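30th August
By the Stastley Household Tasks Group

4. Putting a Picture in a Frame

Of all the chores on the Trillby list, this is the one we were most often teased about. Folding towels, loading a dish rack and wiping down a counter are things everybody agrees a household machine ought to do someday, and putting a photograph into a frame sounds by comparison like a hobby. We kept it in for a reason that will be familiar to anyone who has spent a Saturday hanging pictures in a new apartment. It is a small job with a great many small steps, and nearly every step asks for a different kind of touch. You lift something thin and floppy, you set down something stiff, you line up edges that don't want to stay lined up, and then at the very end, when your patience is running low, you have to work a tiny piece of metal with one fingertip. If a machine can do all that without creasing Grandma, we felt, it has learned something it can use all over the house.

The chore also turned out to be a meeting place for two groups who don't usually read each other's papers. People who write about home robots care about it for the reasons just given. The Bozsik framing shop, whose staff were kind enough to talk with us at length in January, care about it as bench work, done over and over by people with sore thumbs. Their view of automation was friendly and unsentimental. They already have a machine that cuts mats and one that joins corners, and they would happily hand over the closing up of the back as well, provided they didn't have to stand next to it and fix what it did.

4.1 The bench as the machine sees it

We begin with the wrist view (Figure 1), as this is where most of our readers' intuitions go wrong. A person leaning over a bench takes in the whole job at a glance and then forgets about most of it. A wrist camera has a much more cramped life. The robot's own parts take up a good deal of what it gets, light bounces off the table as a white patch that swallows the wood grain, and flat things lying together become a stack of colored bands with slanting borders between them. 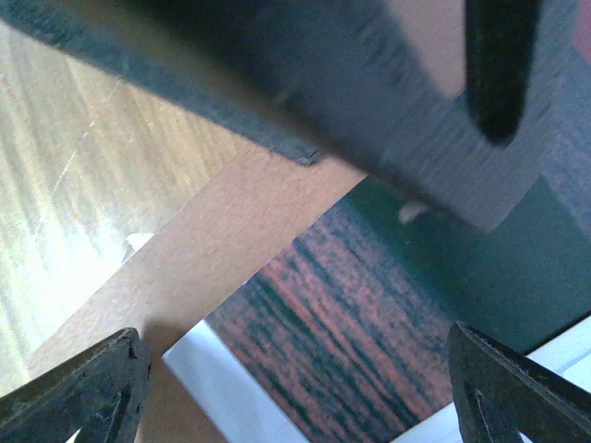

It helps to say what the Firus controller is asked to do with such a view. At every step it has to decide which of the borders belong to something it may pick up, and which are simply printed on something. For a framed photograph this is a nasty question. A picture is, after all, a flat thing whose whole purpose is to look like something else, and a dark line inside a print can be every bit as crisp as the line where the print stops. Our earliest version of the controller made this mistake constantly, pinching hopefully at the middle of a photograph as though there were an edge there to get hold of. Showing it more photographs made only a modest difference. What helped a good deal more was letting it nudge the thing it was looking at and watch which borders moved together, something small children do as well, usually with their food.

We should add a word about thin sheets in general. Paper lying flat on a smooth table gives two hard fingers almost nothing to work with. The framers slide a sheet to the edge of the bench or lick a finger, depending on who is watching. We taught the first habit and had to do without the second. Sliding works nicely when there is an edge of table to slide to and nothing else is in the way, and it works poorly in the middle of a crowded bench, where most of the trouble in this chore takes place.

4.2 Two arms, one small job

All 325 attempts reported in this section were made with a pair of arms. We did try the chore with one arm at the beginning, out of thrift, and gave it up after 20 attempts, as the frame simply skated away from whatever was being pressed into it. A second arm to steady things is plainly worth having. It does bring its own bother, though, and the fixed view of the bench (Figure 2) is the better one for following that part of the discussion.
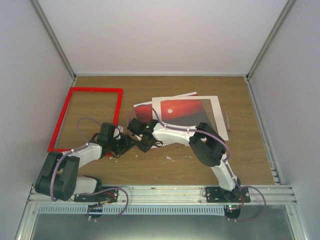 The bother is mostly a matter of elbows. Two people sharing a kitchen counter negotiate without thinking, one leaning back as the other reaches across, and they rarely both go for the salt. Our arms share a plan, so they don't collide, but they are very polite about it and the politeness costs time. One arm will wait for the other to finish a movement that a person would have slipped in beside. It also happens that an arm reaching over the work hides it from the fixed camera just when that camera would be most useful, and the controller must then rely on the wrist view, with all the limits we have already grumbled about. We have not found a tidy answer. Moving the camera hides something else.

On the coarse steps we are quite encouraged. Bringing a sheet to the frame and setting the backing over it are chores we would now call nearly ready, in the sense that we would let the machine do them with somebody reading a newspaper in the same room. Frames with a deep lip went better than shallow ones, and heavier paper went better than light.

4.3 Closing the back

The last step is where we would still rather do it ourselves. Closing up a frame calls for a small push in a precise place, with enough force to move a stiff bit of hardware and not so much that the finger skids off and scratches the wood. A person feels for this, pressing a little, sensing the metal give, then pressing properly. Our fingers are blunt and feel very little, so they have to lean on sight, and sight is not generous here. In Figure 3 the bracket with its round screw head sits between the two fingers, nearer the left one, and it is a very small target beside them. Its shiny face carries two reddish-pink stripes of reflected light, the sort of thing a controller looking for edges can easily take for part of the hardware. A soft shadow spreads over the middle of the board as well.
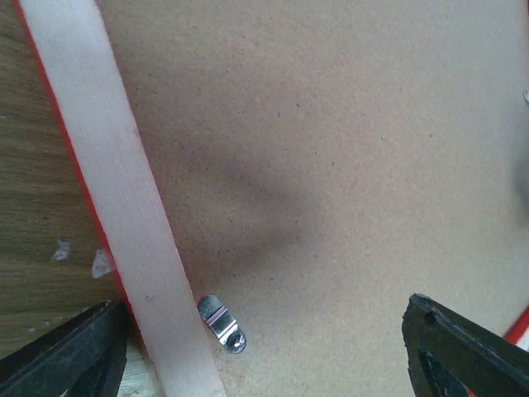
Small hardware deserves more attention than it gets in work on household machines. Latches, clips, turn buttons and the little tabs on battery covers are everywhere in a home, and a chore that is otherwise finished often hangs on one of them. We tried approaching from the side as well as from above, and the side approach was kinder to the board. The trouble is room. With a strip like the pale one in the figure, edged in red and running close beside the bracket, a wide finger has little space to come down on that side without touching wood first. Narrower fingertips would be the natural thing to try, and we mean to, though they will make the paper steps harder again. The Bozsik framers, when we put this to them, said they keep an old butter knife on the bench for the purpose, and we are now looking into how an arm might pick up and use a flat tool of that kind.

As to whether the chore can be handed over yet, our answer for the home is no, and for the shop it is a cautious perhaps, if a person closes the backs. We plan to extend the set to 1000 attempts with a wider choice of frames before saying anything firmer, and the towel results in Section 5 should be read with the same patience.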